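Section 4: Setting the table and checking the wrist view
10th November
By Leonora Espiritu, Pukov Robotics Club

This section covers the two-arm table only. Do the steps in order at the start of every club session, even if the group before you has left things set up. You need at least 2 people: one at the keyboard and one standing where they can reach the stop button.

Before you start

1. Sign the table log and write down which task you are running. The tidy-up task is number 537 in the club list.
2. Check that the brown paper lies flat where the arms will be working. Creases behind the arm bases can be left. If the paper is torn anywhere in the working area, change it.
3. Look at the indicator lights next to each base. They should be green on both sides. If one side is dark, switch off at the wall and fetch Dindo Talavera.
4. Follow the cables by eye from each gripper. They must be able to move with the arm without dragging objects across the paper.

CAUTION: Keep hands off the table once the arms are enabled. If something falls over, call "stop" and wait for the person at the button to answer before you reach in.

Placing the objects

5. Put the wooden box with the mesh side at the left edge of the table.
6. Stand the small white bin to the right of the box. Leave a clear gap between them.
7. Open the bin lid fully. A half-open lid tends to drop when a finger touches it, and the run has to be thrown away.
8. Lay the teddy bear to the right of the bin. Any pose will do, and it should change from run to run.
9. Leave the near half of the paper clear.

Checking the wrist view

10. Enable the arms and load the "look" position from the Munis menu. Wait until both arms have stopped.
11. Open the wrist picture on the laptop. You should be able to see both gripper fingers at the bottom and the bin beyond them, with its lid open.
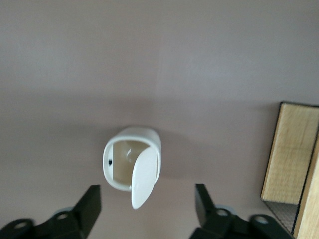
Fig. 4.1 Wrist view with the bin in place. Part of the box shows on the right.

12. If the bin is missing from the view or one finger is out of sight, move the bin by hand (arms disabled) and go back to step 10. Do not turn the camera on its mount. It was lined up in September and every run saved from then on depends on it.
13. Check that the inside of the bin can be seen. If the lid covers most of the opening, turn the bin a little and look again.

Note: The wrist picture does not match left and right as you see them from your chair. New members get caught by this. When you call out a position, say which view you are reading from.

Checking the table view

14. Switch to the fixed camera. Box, bin and bear should make a loose row across the middle of the table, with a gripper towards each side. 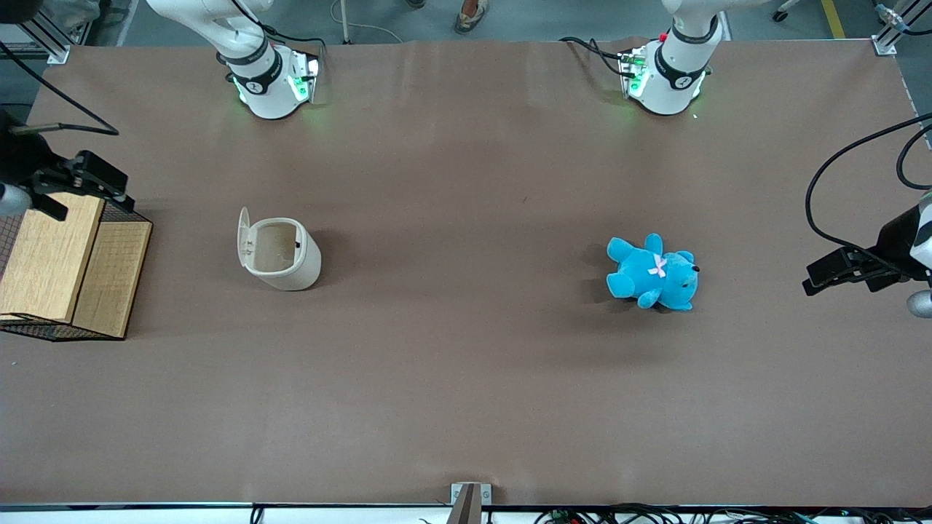
15. Check that the paper is held at the far corners and that no tools or pens have been left on it. Feet on the floor behind the table do no harm, but nobody should lean over the bases.
16. Save one picture from each camera in the session folder, then press Record.

Stop after 1,000 runs on one sheet of paper and fit a new one. The counter does not reset itself. Jayson Malabanan keeps the spare roll in the Evangelista cupboard.

Go on to Section 5, Recording a run.

Comments (3)

Ariel Saludo
Step 12 could say how far to move the bin. We went a hand's width and lost it out of the other side of the picture. Two fingers' width was enough.

Renata Kozłowski
Our counter read 1,018 when I came in, so the last group missed the paper change. Can the limit go on the log sheet as well?

Leonora Espiritu
Yes, I'll put it on the log sheet. Ariel, I'll add your measurement to step 12 in the next version.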